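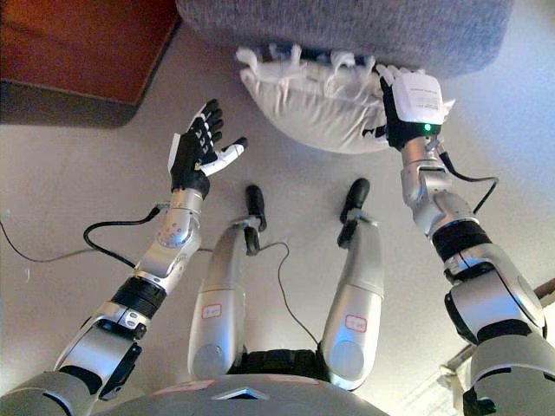
Where does one white pillow go on a big gray sofa?

At one end, tucked against the arm, where somebody can lean on it.

That was what my sister Noor and I had settled by ten in the morning, anyway, and I was thrilled with it, and by noon we had moved the pillow eleven more times.

You have to understand about the sofa first. It was a Luken, the long one, and it had cost me $898 at the Skurlow warehouse out past the reservoir, marked down from a price I will never tell my mother. I had been sitting on a camping chair for five months. A camping chair! With a cup holder! I ate dinner in it and paid bills in it and once slept in it through a whole movie, and every night I looked at the bare wall across from me and told it what was coming. Then February arrived and so did the sofa, 80 inches of gray weave with tiny paler flecks running through it, and when the delivery men had gone I lay down on it with my boots on and laughed at the ceiling.

Noor drove over the next day with the pillow on the passenger seat. She had buckled it in.

"It's from the green couch," she said.

I knew that. I would have known it in the dark. Our grandmother had six of them, all white and all overstuffed, and when she moved in with our uncle they were divided up like silverware. Noor got four, our cousin in Tulsa got one, and the last went missing for years until Noor found it in a garbage bag of winter coats. She had washed it twice and left it out in the sun on her porch rail. It had come up wonderfully, fat as a loaf of bread.

"You can't give me this," I said.

"I have four. I have no room on my own bed. Take it."

So I took it, and we put it at the left end, and I said it was perfect. Then I stepped back to the kitchen doorway, where you first see the room when you come in with groceries, and it wasn't perfect.

"It looks like it's waiting for a bus," said Noor.

We tried the right end. At the right end it was under the window, and the light came in and went straight to it, and for a minute we both thought we had solved everything. But I read at the right end. I had already decided I would read at the right end, before the sofa ever came up the stairs, and I'm a person who slides when she reads. I demonstrated. I slid, and the pillow slid with me, over the front and onto the floor.

"Middle," said Noor.

The middle was awful. I still can't say why. A pillow in the middle of a long sofa looks like a guest who has been told to sit there and not touch anything.

We tried it standing on its corner like a diamond. We tried giving it the chop on top, the way they do in hotels, and it took the chop for three seconds and then filled back out with a little sigh. (I love that about it. It's fifty years old and it will not be chopped.) We tried it with my green throw blanket, and with the blanket folded, and with the blanket folded the other way and hung off the back. Noor dragged in the desk lamp from my bedroom and stood it on a stack of books to see what evening would do.

Around then Anas Zoubi came down from the third floor with my drill, which he had borrowed in the fall and which I had forgotten I owned. He stopped just inside the door and took a good long look at the sofa.

"It's here!" he said.

"It's here!" I said. I couldn't help it. I had told him about it on the stairs in October, and at the mailboxes in December, and he had been so patient.

"May I?"

"Please. Anywhere. Sit all over it."

He sat at the left end, carefully, with the drill on his knees. Then he put the drill on the floor and sat again, less carefully, and then he reached across without looking, picked up the pillow and wedged it behind his back. It went down between him and the arm as though it had been cut to fit.

"Oh," said Noor.

"Don't get up," I said.

"I have something in the oven," said Anas.

"What is it?"

"Chicken."

"How long does it have?"

He considered. He said it had half an hour if he was honest, so we made coffee and all three of us sat down in a row with our feet out. The sofa held us beautifully. Nobody's elbow was in anybody's ribs. Anas told us about the couch his parents had, which was brown velvet and came from a shop called Sorrentino that had gone out of business with a fire sale when he was nine. His father had bought the couch and also, in the excitement, a marble ashtray shaped like a swan. None of them smoked. They kept paper clips in it.

"And pillows?" asked Noor.

"Eight," he said. "All brown. My mother had an order for them. If you moved one she knew from the other room."

"Ours was the opposite," I said. "Ours were everywhere."

And they had been, all six, and I hadn't thought of it in so long that it came back in one piece. The pillows never sat on the green couch like pillows in a magazine. They were walls and they were horses. Noor once put one under each foot and skated the length of the hall. In summer we dragged them beneath the couch, as far as they'd go, and lay with our heads under there because the tile was cool and the springs made a kind of roof, and our grandmother would come through with the laundry and step over our legs. She never told us to put them back. At night she'd just go around and collect them, one under each arm and one under her chin, and beat them with the flat of her hand until they were round again.

"She did it so loud," said Noor. "Remember? You could hear it in bed."

"Whump," I said.

"Whump, whump."

Anas pulled the pillow out from behind himself and looked it over with new respect. Then he gave it a smack, right in the center. It was a good, deep noise. He handed it to Noor, and she gave it one too, and handed it to me.

I hit it and it was the sound exactly. I had thought the sound was the house, somehow, or the green couch, or being seven and half asleep. But it was in the pillow! It had been in there all through the years in the bag with the coats, and I sat on my new sofa with my coffee going cold and hit it four or five more times, delighted, while the people downstairs probably wondered what on earth I was doing.

Anas went up to his chicken. Noor stayed until it got dark, and we gave up on the arranging and moved on to the wall, which was a whole other argument. She wanted shelves. She had a Tomovari catalog in her bag with the corner of a page turned down, and the set she'd marked was $2,679, and I laughed so hard that she took the catalog away and put it back in her bag. I said I'd hang the map. I have a big map of Lake Superior, 132 centimeters across, that I found rolled in a tube at a school sale, and I think it'll be glorious up there, all that blue over all that gray. She said it would look like a dentist's. We're still discussing it.

When she left she stood at the door with one arm in her coat and looked back at the room.

"You should have another one," she said. "For the other end. I'll bring you one of mine."

"You said four wasn't too many."

"I said I have no room on the bed."

"Keep them," I said. "One's good."

"One looks lonely."

"It does not! It looks great. Look at it."

She looked. By then it was on the rug, where it had gone when we got up to hold the map against the wall, and it was leaning on the front of the sofa with a dent in it the size of Noor's knee.

"It looks like it lives here," she admitted, and she kissed me and went down the stairs, and I heard her stop on the second landing to find her keys.

I washed the three cups. I folded the green blanket and took the lamp back to the bedroom and shelved the books it had been standing on, except for the top one, which I had been meaning to read. I put the camping chair in its bag — it fought me — and stood it in the hall closet behind the vacuum cleaner, cup holder and all.

Then I picked up the pillow. I had the whole sofa to choose from, both ends and the terrible middle, and for a second I stood there with it under my chin. I gave it a whump. From upstairs, after a moment, came a thump on the floor, very clear, and then a second one. I answered with two, and got three back, and I was laughing too hard to do four.

I got in at the right end with my book and put the pillow on my stomach and rested the book on that. I slid, of course, a few inches every chapter, and the pillow came along with me. It was past midnight when I finally turned out the light.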